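Household Storage and Organization, Unit 4: The Container Problem
Handout for the Saturday section, 4/13/19
Instructor: Radymyr Zakharchenko

Last session we left the Mtshali pantry exercise half finished, with the flour still on the floor plan and nowhere else. Pick it up from there.

Start with the surface. Clear it all the way. Moving the mail to one corner is a relocation program for mail. Put one container down, off to the side, and leave the rest of the space open for sorting. People like to set out every bin they own at this stage and then fill them, which explains most garages.

Terms you need for the quiz:

Footprint: what the container takes up on the shelf. Measure at the base and again at the rim. Plenty of plastic bins flare, and the rim is what hits the cabinet door.

Working volume: what it holds with your hand still able to get in. The Hatonel worksheet uses a bin with a stated volume of 2000 ml. Fill it with dry pasta to the point where you can still pull one piece out without spilling, and you get 990 ml. Use the second figure.

Dead bin: any container whose contents you can't name with the lid on. Everyone in this room has one. I have 2, and one of them is from Sivport and moved here with me sealed.

On color: white and off-white show dirt, so they get washed. Dark bins are restful to look at and should be checked for onions.

Labels go on the long side, facing out — not on the lid, if anything will ever be stacked on it. Something will.

For next week, read the Gavelico packet up to the section on drawers and bring one container from home, emptied.

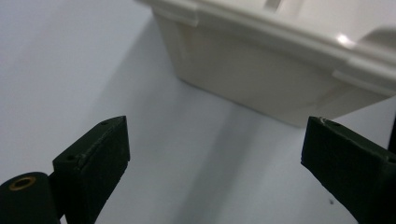 Wash it first, please. In November we had an incident with molasses, and the desk in the back row has never been the same. If your container has a lid, bring that too, and try it on before you leave the house. A lid that nearly fits counts as a tray.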